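Sotow Server Boards: Gallery

Posted 19 Dec 2022

Pisden sells refurbished server boards as "tested and graded," and I have my doubts about what either word means. I bought one in October for 300 dollars, case included, and have been writing down what I find ever since. Click any thumbnail for the large version.

The grade sheet
Three lines, one signature, no test results. Þórey Hjaltadóttir at Flarkamton tells me hers was a blank page, so maybe I got the deluxe edition.

The socket and memory
The listing promised a "like new" socket. Fine, but like new compared to what? A metal bracket and a lever can look perfect while a pin underneath is bent, and a picture won't settle that - the seller's pictures didn't either.

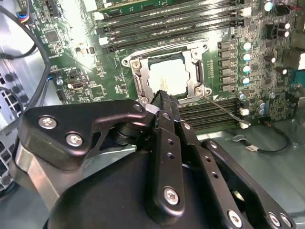
I would also ask about the memory slots before paying. Pisden's answer to me was "all working," with no word on which modules they used or how long the test ran. Fourteen days to return it, buyer pays shipping. Shipping was 70 dollars the first time, so you can see why few people bother.

More boards from the Nyaga lot go up when I get to them.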